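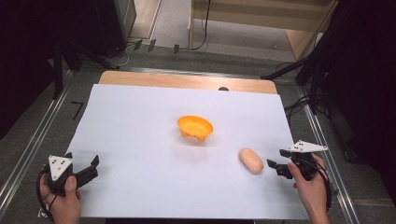

Coralie Costigan writes that the Nava roll outlasted every other white table covering her dining hall had tried, and that her one complaint concerned the cutter, which she found stiff for the first week. Her remarks arrived in March and are reproduced on the reviews tab with her permission. The cutter has since been supplied with a lighter spring.

Nava Table Paper, White, Heavy Grade
Nurkthorpe Catering and Classroom Supply
Item 247

Product overview

Nava is a plain white table paper sold by the roll for dining halls, school art rooms, church suppers and banquet facilities. It is intended for a single sitting or a single class period and is then folded inward and discarded. The heavy grade is recommended wherever bowls, serving dishes or paint cups will be moved across the surface. A light grade is listed separately and is better suited to lining shelves and drawers.

The paper is uncoated on both sides. It accepts pencil, crayon and washable marker without smearing. It is not waterproof, and standing liquid should be blotted promptly. Customers who require a moisture barrier should order the Flikavov backed roll, which has a thin film on the underside and cannot be recycled with ordinary paper.

Specifications

Color: white
Finish: matte, uncoated
Roll width: 91 cm
Roll length: 90 m
Core: cardboard, open at both ends
Perforation: none
Sold as: single roll or case of four

Dispensing

The roll fits the Jekesex floor stand and the Jekesex wall bracket. Both have a straight cutting bar and a locking pin. The pin must be fully seated before paper is drawn, particularly on the wall bracket, where a loose roll can ride up over the arm. Older brackets with a round pin remain serviceable -- replacement pins are listed under Parts.

To cover a table, draw the paper past the far end by the width of a hand, smooth it from the center outward, and cut. Tape is seldom needed indoors. For outdoor service, use table clips on the long sides. Two lengths may be overlapped on wide tables, with the upper sheet facing away from the main entrance to the room so that it does not lift when doors are opened.

Storage

Store rolls upright in a dry room and away from direct sunlight. Paper held near a window will yellow along the exposed edge. Rolls that have been stored in an unheated building should be brought inside the evening before use, as cold paper tends to curl at the cut.

Disposal

Clean or lightly marked paper may be placed with mixed paper where local rules allow. Sheets soiled with food or oil should be composted or placed in the trash.

Ordering

Institutional accounts may order by item number through the customer portal or by purchase order. A standing order may be changed or suspended at any time before the shipment is packed. Orders of 400 rolls or more ship by freight and require a loading dock or a lift gate -- please indicate which at checkout. Saturday delivery is not offered on freight orders.

Unopened cases may be returned in their original packaging. Opened cases and cut rolls are not returnable unless the paper is damaged or the wrong grade was shipped.

Related items

Flikavov Backed Table Roll, White
Jekesex Floor Stand
Jekesex Wall Bracket
Replacement Cutting Bar
Table Clips, Steel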